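Skirnwood Open Day: Kitchen Counter Recordings

Data card, last updated July 20, 2021

What this is

A small set of recordings from the open day at the Skirnwood lab, where visitors got to watch our arm work at a real kitchen counter and (this was the fun part!) pick its next job. We ran 18 sessions in two time slots, and more than 14 of them had a visitor choosing the task from a stack of cards. The crowd cheered for every drawer pull. We had no idea drawers could be that popular.

What's in it

Each session has its own folder with the camera stills, the arm log and a plain text note saying what was asked for. Tasks are things like opening or closing a drawer, moving fruit, picking up a cup, and handling a towel. Folder names start with "kallano" for the morning slot and "alvarado" for the afternoon, after the two counter layouts. Objects got shuffled between sessions, so don't expect a mug to stay put.

Known problems

Session 9 has a gap in the arm log. The stills are fine, and we kept it in. Lighting changes a lot in the alvarado folders. Some notes were typed in a hurry with people asking great questions over our shoulders, so spelling is all over the place. Failed tries are included and marked "miss" in the note.

Using it

Read the note first, then load the log with the same reader we use for the Sinitz set from February. Free for teaching and research. If you make something with it, we'd love to see it!

Contact

Gunvor Holmgren, Skirnwood open day team

Sample still
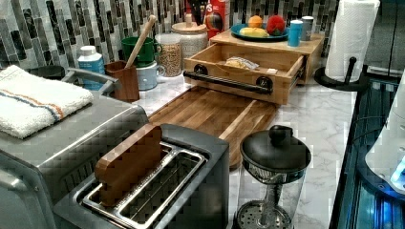
Counter with the organizer drawer open, gripper at far right.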